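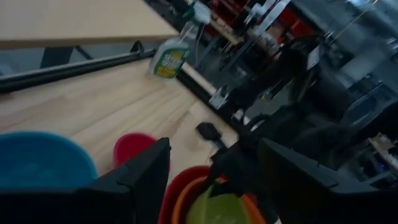 Pine grain on a wooden tabletop.

Making banners and placards for a peace march at home
by Piyumi Liyanage

I belong to the Ekcombe peace circle, and before each march many of us are painting at home. These are the tips I give to new members who ask me how to do it without spoiling the kitchen.

Covering the table
Put an old shower curtain under the cloth and tape it on the underside of the table. Newspaper is not good for this, as the ink can come off on a white banner. If acrylic paint falls on bare wood, wipe it at once with a damp rag and a little dish soap.

Choosing the cloth
An old cotton bed sheet is the best. Wash it first without softener and iron it. For the march to Uroston we cut our sheet to 62 inches wide, so that two persons could carry it on a narrow sidewalk.

Letters
Write the slogan on paper first and count the letters, with the spaces. Then divide the width of the cloth by this number and mark it with chalk. I did not do this for my first banner, and the word "ceasefire" had to go around the corner. Five words are enough. People read it from the other side of the street, and they do not stop.

Use house paint mixed with a little water, and a flat brush. Two thin coats dry faster than one thick coat. Leave it overnight.

Sticks
Sand the sticks with 120 paper where the hands will be. Ask the organizers before you make them, for some cities do not allow wooden sticks, and then a cardboard tube is the solution. Fix the placard with tape on both sides. Staples scratch the person who walks behind you.

Wind
Cut 3 small half-moon flaps in a long banner. It will pull less on the arms.

Leaflets
Mrs. Wanigasekara folded 600 leaflets for us with the back of a spoon, and the folds were very sharp. Keep them in a shoe box with the lid closed, and put a plastic bag around it if rain is expected.

Storing
Roll the banner with the painted side out. A folded banner cracks in the letters. Ours from January is still behind the wardrobe, rolled on a carpet tube.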